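Drenadano Cooling Vest
Sold and shipped by Ovatero

I was diagnosed with relapsing MS in my thirties, and for the first two summers I blamed the heat for everything except what it was doing to me. My legs would go heavy halfway across a parking lot. My right eye would blur after a warm shower. When my MS nurse, Hatice Aksoy, told me how common heat sensitivity is with this condition, I went home and bought the first cooling vest I could find. It weighed as much as a small dog and I wore it maybe four times.

So when I started Ovatero I knew what I wanted to sell first, and the Drenadano is it. I wear mine most days from June on, under a big shirt if I'm going somewhere nice (you can see a bit of a ridge at the shoulders, I won't pretend you can't).

How it works

The vest has four flat pockets, two in front and two in back, and each one takes a cooling pack. The packs hold a wax-type filling that goes solid in the fridge or freezer and then softens slowly against you. They sit cool on the skin without that stabbing ice feeling, and they don't drip. You get up to 2 hours out of a set. On a really sticky afternoon, when I'm pushing a cart or standing at the stove, I get less than that. If you're sitting in the shade with a book you'll do better.

Recharging takes overnight in the fridge. The freezer is quicker, but lay the packs flat or they'll set in a banana shape and you'll be poking at them at breakfast. I keep a second set in the fridge door and swap at lunchtime.

Getting it on and off

This was my big fuss with the factory. My left hand is clumsy and numb most mornings, and the early samples had a zipper I could not start by myself. We went back and forth with Cengiz Bozkurt, who runs the sewing floor at Avcı, and he came up with wide front tabs that have a finger loop on each end. You hook a finger in and pull across. I can do it one-handed now, sitting on the bed! The side straps adjust the same way.
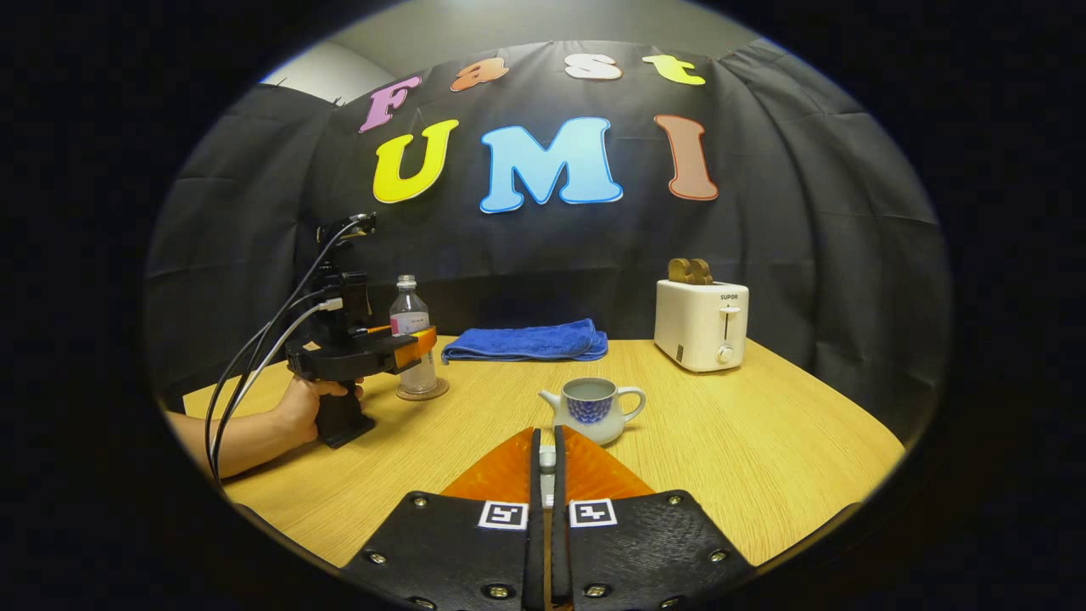 Wooden table, with the little blue-patterned pitcher.

Sizing

Sizes run small, medium, large and extra large. Measure around the fullest part of your chest over whatever you'd normally wear under it, and if you land between two sizes go down, because the packs need to sit close to do any good. Yufang Xia answers our sizing emails and she is much more patient than I am, so send her your numbers if you're stuck. Wheelchair users often ask about the back length. There's a short-back version in every size, same price, and the rear pockets sit higher so you're not leaning on them.

What's in the box

One vest in sand or navy
Four cooling packs
A mesh wash bag
A printed care card in large type

Washing

Take the packs out first. (I forgot once.) The vest goes in the machine on cold, in the mesh bag, then hang it up. No dryer and no iron. The packs just want a wipe with a soapy cloth. If one ever splits, stop using it and write to us for a replacement.

Please read this bit

I'm a person with MS who sells vests, and I'm not a doctor. The Drenadano won't treat MS or change how it goes, it just helps keep you cool. If you have circulation trouble, a heart condition, Raynaud's, or patches of skin where you can't feel cold properly, talk to your doctor or nurse before you wear one. Always have a layer of clothing between the vest and your skin. And if you have new symptoms that hang around after you've cooled down, call your MS team and don't wait on it.

Price and shipping

The vest with its first set of packs is $169. Returns are fine within 100 days, worn or not, as long as the packs are whole. We've sent out 2,000 of these so far, and the ones that came back were mostly the wrong size.

Goes well with

Flerance neck wrap, which uses the same filling in a thinner strip. Zübeyde Eren on our packing table wears hers to the bus stop and has talked more customers into one than I have.
Spare pack set, four to a box.
Wrist cuffs, sold in pairs. These are out of stock in navy until the next delivery, but we have plenty in sand.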